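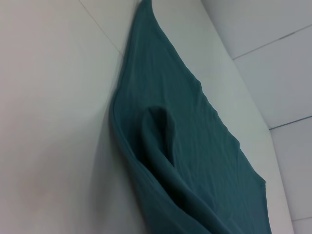
第四章 织物的平整与折叠

4.1 铺展状态与褶皱类型

家用织物的折叠质量在第一次对折之前已基本确定。毛巾、薄毯一类矩形织物,若铺放时布面存在隆起或卷边,后续各道折线都会继承并放大该偏差。本章首先讨论铺展状态的判别,然后给出台面与围板的要求,最后说明折叠次序。

布面上的不平整按几何形态分为三类。

细皱:高度小,呈放射状或平行分布,不改变织物的外轮廓。手掌由中心向外推抚即可减弱。

隆褶:局部布料被提起后聚拢,形成圆舌状的凸起,其下常连有一条斜向的长脊。章首的深青绿色织物属于此类:中部有一处隆褶,凹陷处颜色较深,周围布面相对平坦,仅有细皱由隆褶处散开。隆褶占用了一部分布料,使外轮廓向内收缩,矩形的布在台面上可呈现叶形或风筝形。

卷边:边缘向下翻卷,形成一道较厚的软边。卷边处的布料为两层或多层,量取边长时所得数值偏小。

三类不平整同时出现时,处理次序为先隆褶,次卷边,后细皱。次序颠倒时,已抚平的区域会因隆褶展开而再次起皱。展开隆褶应从长脊的末端着手,沿脊线的垂直方向向两侧牵拉,不宜直接按压凸起的顶部。按压只能使隆褶倒伏为重叠层,表面看似平整,折叠后该处厚度明显大于其余部分。

绒面织物另有一项困难。绒毛使表面呈漫反射,细皱的明暗对比弱,在均匀的冷色光下不易辨认。此时可改用触摸检查,或令光线从低角度射入。

4.2 台面与围板

折叠台面应光滑、浅色、无接缝。光滑台面便于织物滑移调整,浅色台面便于辨认深色织物的轮廓。台面三侧或两侧可设围板,用以阻挡布料滑落,并提供对齐的基准。

本章练习采用的台面边长为800毫米,织物为Ferndale牌薄毯,对折一次后可完整置于台面之内。围板内侧应保留70毫米的空隙,供手指伸入布边下方。
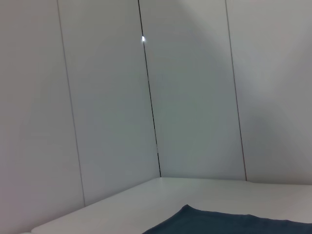
Thiện Hầu在课堂讨论中提出,以围板转角作为对齐基准并不可靠,因为板与板之间留有竖缝,竖缝若有倾斜,布角贴靠后的位置便随高度而变;他主张只取围板底边与台面的交线为基准。这一意见值得采纳。交线与织物处于同一平面,不受板面倾斜的影响。本书后文凡称“基准边”,均指此交线。

使用基准边时,先将织物的一条长边与之平行放置,再调整相邻短边。两边不能同时对齐时,以长边为准,短边的偏差留待第一次对折时分摊。

4.3 折叠次序

矩形织物的基本折法为对折2次,折线依次垂直。操作如下。

一、提起远离基准边的两角,使布边悬空,缓慢移向基准边。
二、两角分别与下层布角重合后放下,再放下中段。
三、由折线一侧向开口一侧推抚,排出夹层中的空气。
四、将织物旋转四分之一周,重复以上三步。

第二步中若先放下中段,下层布料会被拖动,产生新的隆褶。厚绒织物在折线处有回弹,推抚后应静置片刻再进行下一次对折。折叠完成后检查四条边,重点观察卷边是否被包入内层。被包入的卷边无法从外部消除,须退回第一次对折之前重新铺展。

浴巾、床单等大幅织物需要两人配合,其提角方式与本节不同,见第五章。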